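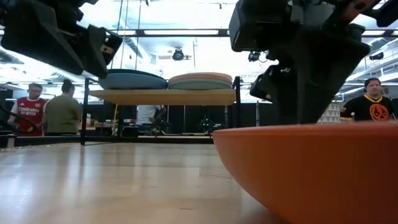 Figure 2. The two grippers at the bench, orange bowl in front, dish shelf behind.

3.2 Bench build and gripper fitting

The cell was put together in the shared workshop at Stirum, mostly evenings. Bench first, then the rail along the back edge, then the shelf. Arms last. We call the whole thing Vilel in the logs and keep the name here. Control software is Giltia, our own, unchanged from section 2 apart from the grasp timeout, now 8 seconds.

Shelf height took longer than it should have. Too low and the fingers foul the board on the way in; too high and the wrist runs out of travel before it gets level. We moved it 3 times and settled on 34 cm above the bench top, measured to the underside of the board. Not optimal, just the height at which both arms could reach in without the elbows meeting. Anyone copying the build should leave the uprights unbolted untill the reach test is done.

Fingers are a printed wedge, wide at the root and tapering. The first set had a blunt tip and pushed dishes along the wood instead of getting under the rim. Second set is narrower, with a rougher face. Same mounting holes, so swapping is quick. Calibration was redone after every swap – skipping it once cost us an evening.

Crockery is ordinary household stuff, bowls and plates in plain colours. Colour was handy for labelling, nothing more; the controller isn't told it. Bowls are the easier case. The rim stands well clear of the table and a finger can go inside with room to spare. Plates are harder.
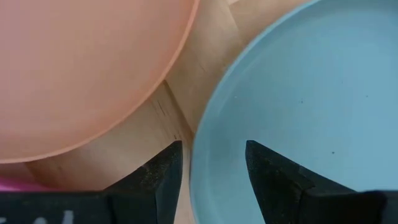 With a flat plate the rim is low and one finger has to end up over the plate while the other stays outside it, close to the wood. The margin is small. The wrist view helps for the last bit of the approach, but the fingers themselves hide part of the rim, so we take the rim estimate early and hold it. Re-estimating on the way down made things worse, the fit jumped about whenever a finger covered the edge. Marks on the table and small specks on a plate did not trouble the rim fit in our tests, strong glare did.

Spacing matters to. Plates laid out side by side need a clear gap for the outer finger, and the planner from Cuervo, which we reused for the approach paths, has no notion of this. We added a check on the gap before descent. If it fails, the arm backs off and tries from the other side – crude, but it stayed in for all the runs in section 4.

Left to do: cable routing at the wrist, and a stiffer bracket at the rail end. Settings are as of 1/15/19.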